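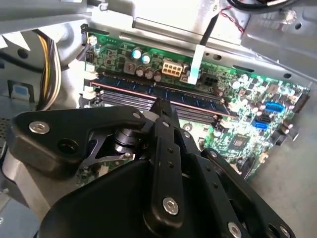 Most people who say their old desktop is too slow are short on memory, and memory is the cheapest part of the machine to fix. I have been saying this to neighbors for years and I still see good towers at the curb every July. Open the case and the job is right there in front of you. A RAM module like the blue one in the black slots is a single stick, and the white latches at the ends of the slots are there to hold a stick in place. You can find it without a diagram. The eight-pin power connector is a bigger nuisance, and even that one only fits one way.

My own tower is a Pluso that I bought used. The shop on Skurnik Street wanted $400 for a new computer and told me the old one was not worth opening. I spent $17 on a second stick of memory and $93 on a bigger drive. It took one evening, and most of that was copying files. I am typing on it now.

I don't blame the shop much. They sell computers. What bothers me is how many people have come to think of the inside of a case as off limits, the way they think of a gas line. Unplug it, touch bare metal, push evenly on both ends of the stick. A kid can learn it. 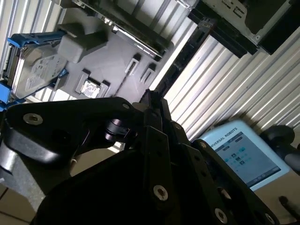
Drives are the other half of the argument. In a decent case the hard disk sits in a plastic caddy and slides out by hand. Some newer machines glue or solder the storage down and call it thin. I would take a thick computer with parts I can reach. When a soldered drive goes, the whole board goes with it, and so do the family pictures if there was no backup.

The town should take old desktops at the Pustosent Road depot and sell the working parts for a few dollars. They already do it with bicycles.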